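古い窓を直すという選択について

ベネディクト・ヴァイデマン（Benedikt Weidemann）

私の生まれた町タルタウ（Tultau）では、八月になると窓の工事が始まります。足場が組まれ、古い木の窓が外され、白い樹脂の新しい窓が入ります。去年、町の集合住宅を管理しているヴェント（Wendt）という会社が、400枚の窓をすべて交換すると発表しました。母の家の窓も、その400枚の中に入っています。私は、この計画に反対です。

最初に、私の立場を書いておきます。私は建築の専門家ではありません。日本に住んで4年になりますが、仕事は翻訳で、窓とは関係がありません。ですから、これから書くことは、窓のそばで育った人の意見として読んでください。

母の家の窓は二重窓です。外側と内側に一組ずつ扉があり、その間に手の幅ほどの空間があります。子どものころ、冬になると祖母がその空間に細長いクッションを置きました。すきま風を止めるためです。りんごを並べていた年もありました。台所の窓は北向きで、冷蔵庫よりりんごが長くもつと祖母は信じていました。それが本当かどうか、私は調べたことがありません。

交換に賛成する人たちの理由は、よく分かります。古い窓は寒いです。塗装がはがれます。雨の後は木がふくらみ、力の弱い人には開けにくくなります。母も、寝室の窓をもう二年開けていません。暖房の費用が上がったときに「私は古い窓が好きです」と言うのは、少しぜいたくな態度かもしれません。この批判は、受け取らなければならないと思います。

しかし、古い窓が寒いということと、古い窓を捨てなければならないということの間には、距離があります。建具職人のヴォルフラム・ホルマン（Wolfram Hollmann）さんは、母の家の居間の窓を直してくれた人です。彼は窓を外して仕事場に持って行き、下の横木だけを切り取って、新しい木を継ぎました。腐っていたのはそこだけだったからです。内側の扉には溝を彫って、ゴムの細い紐を入れました。その冬、母は居間でクッションを使いませんでした。見た目は、私が子どもだったころとほとんど変わっていません。継いだところだけ、木目の向きが少し違います。

ホルマンさんの仕事は安くありません。一枚につき、ヴェント社の新しい窓より200ユーロ高くかかりました。会社の説明会でこの数字を出すと、すぐに議論が終わってしまうそうです。母が電話でそう話していました。けれども私は、その計算はどこまでの時間を見ているのか、と聞きたいです。新しい窓のガラスの間が曇ったとき、誰が何を取り替えるのでしょうか。樹脂の枠の角が割れたとき、そこだけを直せる人は町にいるのでしょうか。説明会の資料には、保証の年数は書いてありましたが、その後のことは書いてありませんでした。

日本に来てから、同じことを障子で考えました。私の借りている家には障子が四枚あります。はじめて紙を張り替えたとき、私は失敗して、紙に大きなしわを作りました。隣に住む方が霧吹きを持って来て、教えてくださいました。翌朝、しわはだいたい消えていました。感心したのは、紙が破れることを、初めから皆が知っているということです。破れる部分と残る部分が、はっきり分かれています。桟は残り、紙は替わります。糊は水でゆるみます。弱いものを弱いまま使うために、順番がよく考えられています。

もちろん、障子をほめて、それで現代の住宅を批判するのは簡単すぎます。日本でも障子のない家が増えましたし、私の友人の多くは、張り替えを面倒だと言います。外国から来た人が古いものだけをほめると、住んでいる人は困った顔をします。私も一度、その顔を見ました。それからは、ほめる前に少し待つようにしています。

それでも、物を作るときに、後で開ける人のことを考えるかどうかは、国や時代の好みとは別の問題だと思います。 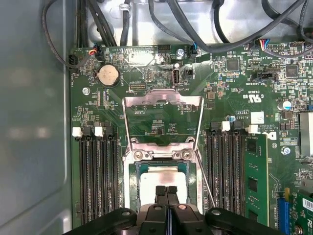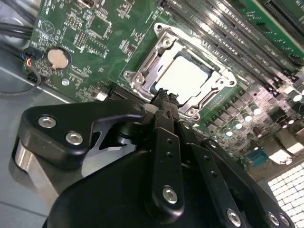
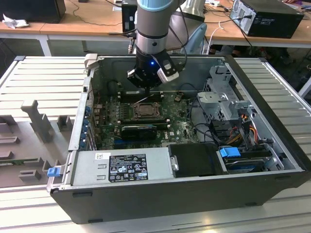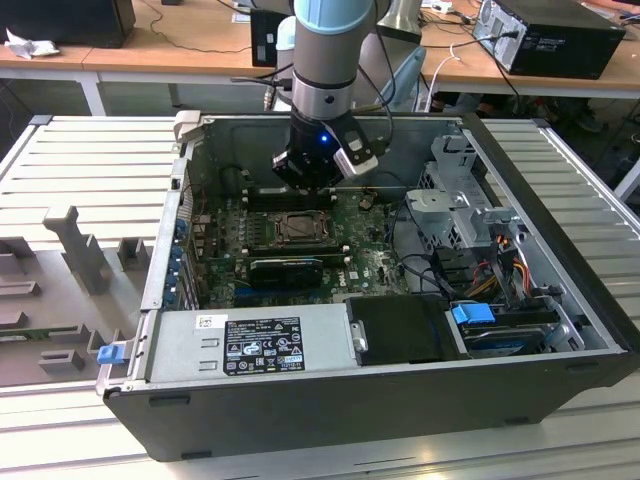 窓の場合、問題になるのは枠と壁のつなぎ方です。タルタウの古い窓は、木の枠が金具で壁に留めてあり、金具を外せば枠も外れます。新しい窓は、すきまを発泡材で埋めて固めます。工事は早く終わりますが、次に外すときは、発泡材を切り、壁の角も少し壊すことになります。工業製品はどれもそういうものだ、と言う人もいますが、私はそう思いません。二枚目の写真のパソコンの基板では、プロセッサーを囲む金属の枠が、四本のねじで留めてあります。ねじの頭が見えていれば、知識のない私にも、どこで留まっているのかが分かります。窓にも、それと同じ程度の分かりやすさを求めてよいのではないでしょうか。発泡材の中に隠れた留め具は、十五年後の職人に何も教えてくれません。

私の提案は、大きなものではありません。全部の窓を直してほしいとは言いません。枠の全体が腐ってしまった窓は、交換するしかないでしょう。ただ、400枚を同じ日に同じ判断で捨てる前に、一枚ずつ開けて見てほしいのです。南側の窓と北側の窓では、傷み方が違います。一階と三階でも違います。母の家だけを見ても、居間の窓は横木の修理ですみましたし、廊下の小さい窓は、塗り直すだけで足りると言われました。寝室の窓については、ホルマンさんもしばらく黙っていました。

それから、交換する場合でも、外した窓の金具は残してほしいと思います。真鍮の取っ手は、形が家ごとに違います。母の台所の取っ手は先が少し曲がっていて、祖母が布巾を掛けたせいだと家族は言っています。こういう部品は、同じ時代の別の窓を直すときに使えます。ホルマンさんの仕事場には、そのような取っ手が入った引き出しがあり、合うものが見つかるまで、長い時間をかけて探すそうです。

ヴェント社には、母と連名で手紙を書きました。返事には、ご意見を担当の部署に伝えます、とありました。日本語でもドイツ語でも、この文の意味はあまり違わないようです。工事は北側の棟から始まる予定で、母の棟の順番はまだ決まっていません。次に帰るときは、寝室の窓の下の横木を、自分の指で押してみるつもりです。柔らかければ、私も交換に同意します。硬ければ、もう一通手紙を書きます。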